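4 Cleaning and routine care

This section applies to the Panham vanity mirror with lighted rim, models with the Midis dimmer. Wall-mounted models without a dimmer are covered in section 6.

4.1 Before you start

1. Switch off the mirror at the dimmer. Hold the dial down until the rim goes dark.
2. Unplug the power supply from the wall socket, then from the base.
3. Leave the mirror for 2 minutes so that the rim can cool.
4. Move the mirror to a flat surface with the glass facing you. Do not lay it face down.

CAUTION: Never clean the mirror while it is plugged in. The power supply must not be opened. If the cable is damaged, replace the complete unit (see Spare parts, section 8).

4.2 Cleaning the glass

1. Remove loose powder with a dry, soft brush. Powder that is wiped with a damp cloth will smear and may work its way under the rim.
2. Dampen a lint-free cloth with clean water. Wring it out well.
3. Wipe from the top edge to the bottom edge in straight strokes.
4. Dry at once with a second cloth.

Note: Hairspray and setting spray leave a film that water will not lift. Put a small amount of Nunumance glass cleaner on the cloth and repeat step 3. Do not spray any cleaner directly on the glass – liquid that runs behind the lower edge will damage the silvering, and this is not covered by the guarantee.

4.3 Cleaning the rim and base

1. Wipe the light rim with a barely damp cloth. Do not press on the diffuser.
2. Clean the base and stem with warm water and a drop of washing-up liquid on the cloth.
3. Turn the mirror to its full tilt in both directions and wipe the hinge.
4. Dry all parts. Wait until the socket in the base is fully dry before you reconnect the power supply.

CAUTION: Do not use solvents, nail varnish remover, scouring cream or abrasive pads on any part of the mirror.

4.4 Adjusting the hinge

The hinge will loosen with use. If the mirror head drops under its own weight, tighten it as follows.

1. Prise off the round cap on the left side of the hinge.
2. Turn the screw clockwise with the 3 mm hex key supplied, a quarter turn at a time.
3. Check the tilt after each quarter turn. The head should move with light pressure from one hand.
4. Refit the cap.

4.5 Keeping the area around the mirror clear

1. Keep liquids and open powders away from the base socket.
2. Store brushes upright in a holder with the bristles at the top.
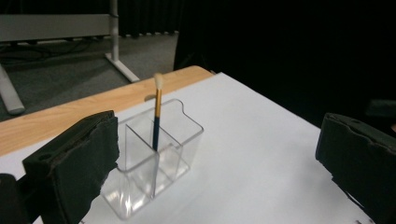 3. Route the cable behind the table and leave some slack, so that the head can be turned without pulling on the plug.

4.6 Light rim service life

The rim is rated for 2,000 hours at full brightness. It cannot be replaced by the user. When the light begins to flicker or shows dark patches at all dimmer settings, contact a Lukáč service point and quote the number on the underside of the base.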